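# Cleaning a leather-look zip pouch

I do mine on a Friday, kettle on, radio on, and it takes 13 minutes if I don't get distracted by old receipts.

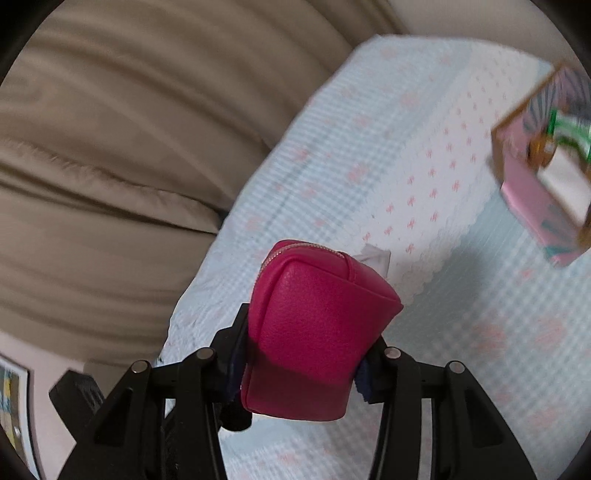
Can you put a pouch like this in the washing machine?

I wouldn't – the coating can crack and the corners go out of shape, so stick to a damp cloth.

1. Empty it and turn it upside down over the bin. Give it a good shake (mine's always full of crumbs and hair grips!).
2. Run an old dry toothbrush along the zip teeth, both sides.
3. Mix 3 drops of washing-up liquid into a mug of warm water. Dip a soft cloth, wring it hard and wipe the outside in small circles. Bright colours can rub off, so test a bit on the base first.
4. Go over it again with plain water, then pat dry.
5. Stuff it with kitchen roll and leave it unzipped overnight, away from the radiator.

If the zip still sticks, my friend Tamsin Gallagher swears by a pencil – rub the lead up and down the teeth and wipe off the extra before you put anything pale back inside.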